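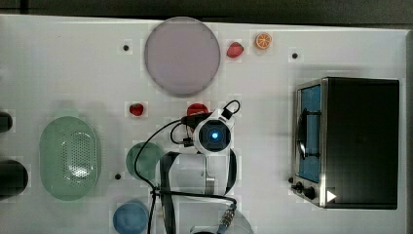 Figure 1. The play kitchen from the overhead camera, with the arm over the table and the toaster oven on the right.

Does the Wrist Camera Earn Its Keep?
Final project report, Saletti Robotics Practicum
Ans Schouten and Henk Baert
July 22, 2025

1. What we set out to do

Our proposal promised a system that would tidy a play kitchen on command. By the second week we had traded that for a smaller question: if a policy learns pick-and-place from human demonstrations, how much does it lose when you take away one of its cameras? We are much happier with this question, mainly because we were able to answer it.

2. Data

We recorded 836 demonstrations by teleoperation. Each is a single pick and a single place, with a typed instruction such as "put the strawberry on the large plate." Henk drove most of them. Ans drove the rest and wrote the instructions, which explains why the early ones say "please." We left the politeness in and found no effect on performance.

Objects were moved between episodes by hand. We had planned to randomize positions with a script, but people following a script turn out to put the banana wherever they like anyway. We threw out episodes where the operator dropped the object and kept the ones where the operator merely hesitated. This second group is large.

3. Training

All three policies share the same network, which we call Trulomura in our code and will call "the model" from here on. One sees both views, one sees only the overhead view, and one sees only the wrist view. Each was trained for 3,000 steps with the same batch size and random seed. We would have liked more seeds. The cluster queue had other opinions.
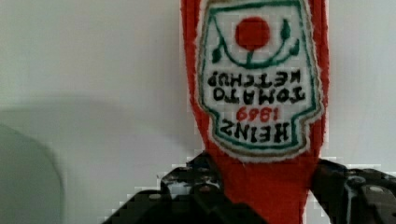 Figure 2. Wrist camera view of the fabric ketchup bottle between the gripper fingers.

At this range the wrist view gives the model plenty to work with on the object and very little on where the object is supposed to go. A plate that is out of view may as well be in another building.

4. Results

We ran 141 evaluation trials, split evenly across the three policies. The two-camera policy finished the most tasks. Overhead-only came second and had a habit of closing the gripper just beside small fruit with great confidence. Wrist-only was the best of the three at the final grasp, provided it had wandered close enough to make one.

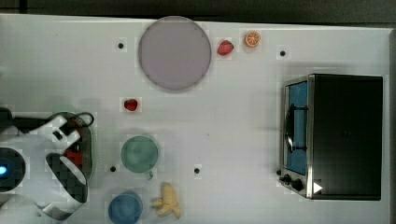 We also logged where each failure began. For overhead-only, most started in the last stretch before contact, when the arm hides part of the table from the camera. For wrist-only, most started at the first movement. Cups were hard for everyone, including Henk.

5. Limits

We used one table and one toaster oven, and we graded our own trials. When we disagreed on a grade we replayed the video, and when we still disagreed we scored it as a failure. The next group should use a separate grader and label their hard drives.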